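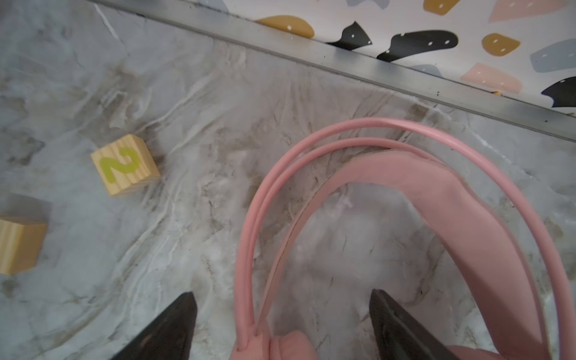

I've wanted a kitchen robot since I was a kid, so when Brekholm offered me the Tetar for a month in July, I said yes before I'd even read the price (we'll get to the price). It's a tabletop arm with two black fingers and a small camera, and its whole pitch is picking up the stuff you leave lying around. My counter is a great place for that! On the marble I had my pink headphones and a couple of wooden blocks, one with a big yellow-green 2 on it, and those are two very different jobs. A block is easy, with nice flat sides. Headphones are soft and curvy, and there's no obvious place to grab them. I'd go for the padded headband myself.

Setup took me one evening and a lot of tea. You clamp the base down, run the app, and show the arm where things should go, which means dragging it around by hand like a very stiff puppet. I loved this part. My blocks were going into their bin by bedtime, and the headphones took me most of a week of fiddling with the grip setting.

Now, money. The Tetar rents for $215 a month, or you can get the smaller Zomel for $449 outright, with a shorter reach and no app lessons. Yao-tsung Shek at Brekholm told me more than 500 homes have signed up for the rental so far, and most of them keep it in the kitchen. I'd rent for a month first, see what it does with your own clutter, and clear some space near an outlet before the box arrives.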